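3.2 Dating by paper stock

The printed almanacs in the Hallness collection carry no imprint. None of them names a printer, and only a few give a year that can be trusted, because the calendar tables were often reused with small changes. Earlier catalogs placed the whole group in a single workshop on the strength of the type alone. Ban and Quezada questioned this, pointing out that the same worn roman face appears in pamphlets from at least two other shops in the region. Type could be sold, lent or inherited. Paper was bought in quantity and used up fairly quickly, and it gives a narrower range of dates when the molds can be told apart.

We therefore began with the paper. The collection holds 287 almanacs, of which 178 have at least one complete watermark visible in transmitted light. The rest are trimmed so closely, or printed so heavily over the mark, that only fragments can be read. Fragments were recorded but were not used to define a group. They were assigned to one afterward if the chain-line spacing and the surviving part of the mark both agreed with a complete example.

Each mark was traced by hand, then measured against the nearest chain lines. Tracings were made by one person and checked by another, who worked from the leaf without seeing the first set of measurements. Where the two differed, the leaf was taken out again and measured a third time. This was slow work and took up most of the first year, but it settled several cases in which two marks had been treated as one in the printed catalog. The two forms of the bunch of grapes are the clearest of these. They look alike at a glance, but in the second form the stem leans to the left and crosses the chain line.
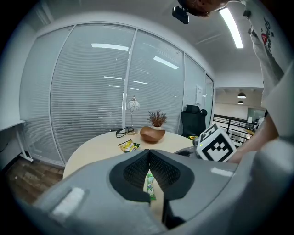 Figure 4. Gripper tool with cube marker over a table; a person wearing a head-mounted camera leans in above.

Sorting the complete marks gave 20 groups. Most are small, and six consist of a single almanac. The largest, which we call the Skarkadlow group after the mill whose initials appear in the countermark, is also the most useful for dating. Mill accounts survive for part of the period and record the sale of paper to booksellers, though not always by name. One entry for September notes a delivery of 3000 sheets to "the printer at the bridge". No other document places a printer there, and we have not been able to connect the entry to a known shop.

The Skarkadlow molds were repaired at least twice. In the earliest state the crown above the initials is complete. In the second, the right-hand point of the crown is bent inward, and in the third it is missing. No almanac in the third state uses the older woodcut border, and no almanac in the first state uses the later one. The second state is found with both. This gives a sequence for the borders that does not depend on the years printed in the tables – years which, as noted in Section 2, are sometimes plainly wrong.

Two limits should be kept in mind. A printer might hold back part of a delivery and use it much later, so a single sheet of early paper proves little. Molds were also worked in pairs, and twins can be mistaken for successive states. We looked for twins in every group with more than four members and found them in most, including the Skarkadlow group, where the second mold of the pair has a slightly wider crown and shows no sign of repair. Leaves from that mold were left out of the sequence.

The evidence of the paper does not support a single workshop. It fits better with two shops buying from the same mill over the same years, one of which stopped using this stock before the third state of the mold. The type and the borders are taken up in Section 3.3.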